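Home | Projects | Journal | Studio | Contact

Irnness Guesthouse: Progress Report to the Prurnandale Heritage Fund
Last updated: Tuesday, January 7, 2025

Since our October report the Irnness project has stopped being a set of drawings and become a building you can walk through with your coat off. The heating came on in the old granary in the second week after the windows went in, and the difference it has made to the mood on site is hard to overstate!

The shell

The roof is finished. We kept the original trusses wherever the engineer would let us, and only 4 had to be replaced. Alois Koller's team cut the new ones from local larch and left them untreated, so they look very pale next to the old timber. We talked about staining them and decided against it. In ten years they will have darkened by themselves, and until then guests can read the repair for what it is.

The north wall took longer than planned. When the cement render came off we found a bricked-up loading door that isn't on any of the surveys, with its stone sill still in place. Renata Cieślak redrew the stair landing over a weekend so that the opening could become a window, and the planning office approved the change without asking for a new application. It is now my favorite spot in the house – you come up from the entrance and get the whole valley at once.

Inside

The ground floor is plastered in lime and earth from the site. Maja Czerwiński made 11 sample panels before we settled on the mix, and the one we chose has a bit of chopped straw in it that catches the afternoon light beautifully. The long room where breakfast will be served has its floor down. The stone is reclaimed from the old dairy, laid in the order it came off the pallets, so big slabs sit next to small ones and the joints wander a little.

Of the 21 guest rooms, all the rooms on the first upper level have their built-in closets and window seats. The upper level under the eaves is behind, mostly due to the sloping ceilings, which are never quite the same from one bay to the next. Dagim Workneh is templating each bay by hand. It's slow going, but the joinery fits like a glove and I wouldn't want to hurry him.

Lighting is ordered from Vendix, apart from the stair. For that we are still waiting on a revised drawing of the hanging fixture, which in its first version would have met the forehead of anyone over six feet tall.

Budget and schedule

We remain inside the contingency. The loading door added stone and glazing costs, and we got most of that back by reusing the dairy floor. The one line I want to flag is the bathroom tile. Uddin, the pottery firing it for us, lost a kiln load in the fall and has asked for extra time. They have delivered 127 boxes so far, enough for the first upper level and the public restrooms. The eaves rooms will have to wait, and we have moved the painters forward to fill the gap.

The opening is still planned for early summer. If the tile slips again we would open the lower rooms first, and I would like to discuss that with you before the next payment is released.

What comes next

The garden wall gets rebuilt as soon as the frost is out of the ground. Bożena Rutkowska has a planting plan ready with old apple varieties, currants and a gravel court for the bikes, and she has already talked two neighbors into giving us cuttings. The sauna hut has its foundations and nothing else yet. Signs for the house are being lettered now, and the first proofs are lovely – dark green, hand drawn, very plain.

We would be glad to have you on site again before the scaffolding on the south gable comes down. The view from the top lift is worth the climb, and there is real coffee now.
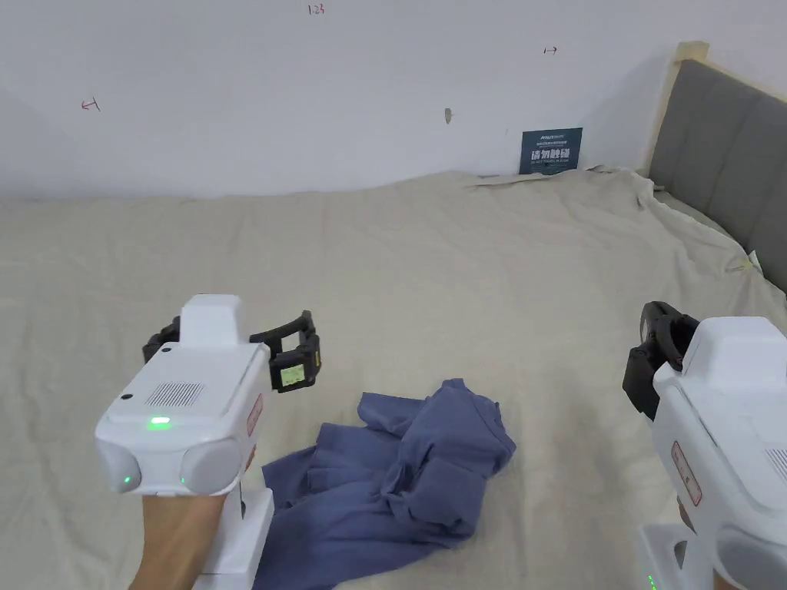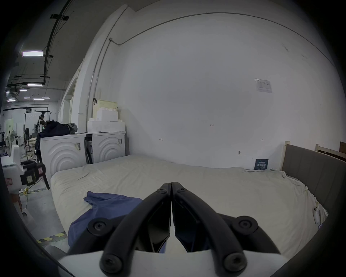
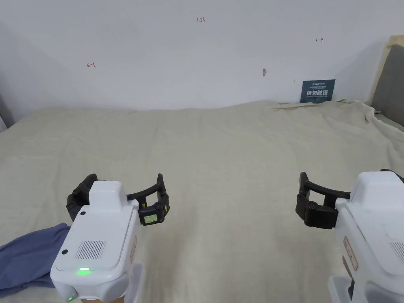 All three: bed with pale sheet.

Contact the studio | © Irnness Guesthouse project | Back to top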